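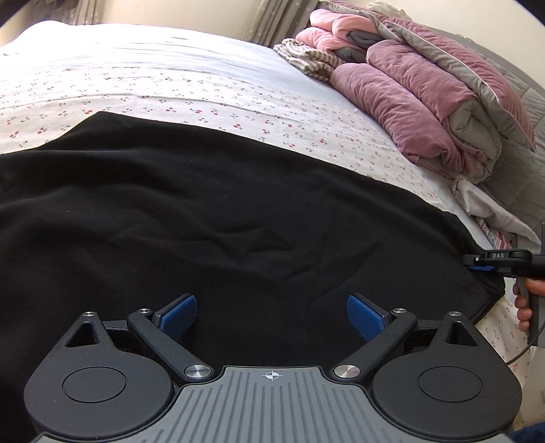 How to Fold Laundry With Grippers When You Already Know How to Fold Laundry

Updated Jul 22, 2019

You have been folding for years, and you are good at it. Set that aside for a shift. At Purer, the Cikville laundry where I work, folders now spend part of the week demonstrating folds with a pair of hand-held grippers, so that the folding machine Zilard is building for us can learn from the demonstrations. You get two fingers per hand, neither of them yours, and a fresh appreciation for thumbs.

This guide covers one dark, soft piece on a bed. Towels are easier and fitted sheets are a separate guide, which I keep meaning to write.

Before you start

Clear enough of the bed to lay the piece out. The rest of the bedding can stay folded at the head end. Customers' beds are not showroom beds, and a machine that only knows tidy ones will be back on the phone to us by lunch.

Put dark cloth on a light sheet for your first tries. A pattern underneath is fine. Black on black is how people lose a sleeve.

Open and close each gripper a few times with nothing in it. If a cable runs from the handle, let it hang clear of the cloth. You will catch it once anyway.

Step 1. Spread the piece

Lay it down and pull out the big folds. Leave the small wrinkles alone. Experienced folders find this painful, and I include myself, having smoothed the same black cloth for most of a morning in April before somebody took it away from me.

Step 2. Find a corner you can pinch

Come in low, with the pads open on either side of a bit of fabric. Close gently. If you come away with a fistful of mattress cover too, let go and come in shallower.

Step 3. Lift one corner and wait

Raise the corner a little with one gripper and keep the other open over the near part of the cloth. The lift should be small. You are making a gap for the other side to work with, and a big flourish just drags the whole piece up the bed.

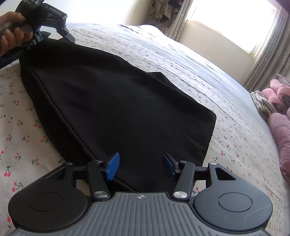

Does it matter which hand lifts first?

Either hand can start, as long as you stay with the same one for the whole set of folds. Switch between sets if your wrist complains.

Step 4. Close the second gripper

Pinch near the lower edge, through all the layers you mean to move. Flaps and seams like to sit this part out, so look before you pull. Then carry both grips over together, slowly, as if someone were watching. Someone will be, eventually, and it has a motor.

Step 5. Put it down and let go

Lower the fabric first, then open the pads. Opening early gives you a nice soft pile that is no use to anyone. If a fold goes wrong, finish it, mark it as a miss and start over. Please don't fix it with your bare fingers halfway through. The machine will not have any.

How long this takes

A shirt I can fold by hand before you finish asking for it took me 42 seconds with grippers, and that was a good one. A full session is 100 folds, with a break in the middle that you should take. Your forearms will explain why.

What changes for you

The Omerović report, which is pinned up by the time clock and which everyone has read standing up, says the machine will take over the flat work on the night shift. Stains, buttons, odd sizes and anything with a customer's note on it stay with us. So does checking what the machine has folded, a job that didn't exist last year and now has its own clipboard.

Demonstration hours are paid at the trainer rate. Write them on the yellow sheet — the white one is for regular folding, and payroll will not guess. Hang the grippers back on their hooks when you finish, jaws open.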